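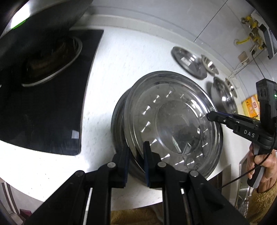 Tayla Pearce, Equipment Reviewer

Home | Reviews | Tools | Service Notes | Contact
August

Review: Lomum pad kit for hand-held grippers

The Lomum kit supplies replacement pads for the jaw fingers of hand-held grippers. It was assessed on kitchen work with stainless steel bowls and plates, where a worn pad slides on a polished rim. Each kit holds 12 pads and a cleaning card.

Fitting took 3 minutes per gripper. The fingers must be free of old adhesive, and the instructions should state this more plainly. Pivots should be checked for play before new pads go on.
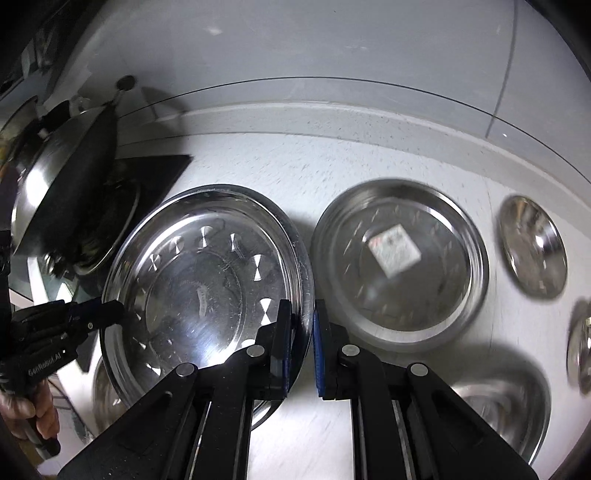
Both fingers should also be closed fully after fitting to confirm that the pads meet squarely. The supplier, Carix, advises replacement after 3,000 grasps. One pad lifted at a corner after 253 and was replaced from the same kit. The kit is recommended for routine upkeep.

Contact the Reviews Desk | © Hullach | Back to top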